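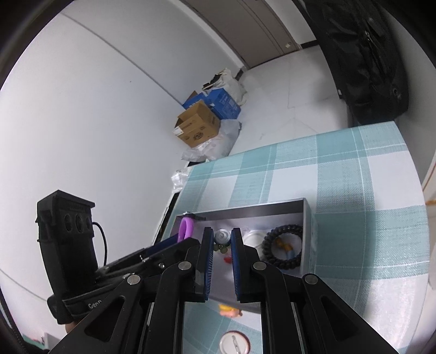

A shallow gray box on a plaid tablecloth, with a coiled black hair tie taking up much of the right side.

The case for the small-things box

Every few months another organizing book tells me to get rid of the junk drawer. The advice is always the same. Take everything out, sort it by category, give each category a home and throw away whatever is left over. I have followed these instructions more than once, and I have come to think they are wrong about the leftovers.

My argument is simple. A household needs one open container for small things that have no category, and it should be kept where people can see it. A drawer is a poor choice, and so is a system of labeled jars. A shallow box on a table does the job better than either.

Look at what ends up in one. A hair tie. A round white disc or lid. Something with a glossy purple loop for a handle. A little green thing with rounded lobes, and a bright red piece of something. I could spend an afternoon deciding where each of those belongs and still be no closer to an answer. The hair tie could go in the bathroom, I suppose. The rest would need a label reading "other," and at that point I have made a junk drawer with extra steps.

My neighbor Sem Van Dijk takes the opposite view. He bought a Valtach cabinet when he moved in, the tall kind with narrow pull-out trays, and he sorted all his odds and ends into it over a single month. He went so far as to count them. The total came to 3,145 pieces, including screws, buttons, bread clips, game tokens and the plastic feet that come off chairs. He has the number written on an index card taped inside the door. I admire the work. I also notice that when he needs a rubber band he asks his daughter, and she takes one off the doorknob.

The trouble with a cabinet like that is that it asks for a decision every time you put something away. You are standing in the hallway with a bottle cap in one hand and your keys in the other. Is it hardware? Is it kitchen? Is it trash? Most of us will set it on the windowsill and go make dinner. The windowsill then becomes the junk drawer, and so does the top of the microwave, and the shelf over the radiator.

A box asks for nothing. You drop the cap in and keep walking.

Depth matters more than people expect. A deep bin hides whatever went in first, and hidden things are as good as lost. I kept a deep one for years, a laundry tub from Lidbridge with rope handles, and when I finally tipped it out in June I found a spare house key I had already paid to replace. With a shallow box, things lie next to each other and only a few of them overlap. You can find the red piece without digging for it.

Size matters too. The box should be small enough to fill up. When mine is full I go through it, and that takes less time than washing the dishes. Anything I recognize goes back where it came from. Anything I don't recognize gets one more round – then it goes in the trash. Twice I have thrown away a part that turned out to matter, once from a blender and once from a board game. I bought a new blender lid and we now play the game with a dried bean. I consider that a fair price.

Pieter Van Rooij, who ran the repair desk at the old Dramow hardware store before it closed, gave me the best objection I have heard. He said a mixed box teaches people to stop caring where things go, and that small parts are worth respecting. He has a point about hinges and hex keys. Tools and fasteners should live with the tools and fasteners, and I keep mine in a proper case in the garage. But I don't think the same rule has to cover a toy off a keychain.

Children understand this better than adults do. When mine were small they would go straight to the box and turn over the contents for half an hour. A cap with rings on it was a wheel one day and a coin the next. I don't claim it made them creative. It kept them at the table while I cooked, and they always knew where to look when something went missing from a toy set.

So keep the labeled jars if you enjoy them. Sort the batteries, because loose ones can be dangerous, and keep medicine and magnets well away from any box a child can reach. For the rest, find a shallow box, leave the lid off and put it on the table you walk past most often.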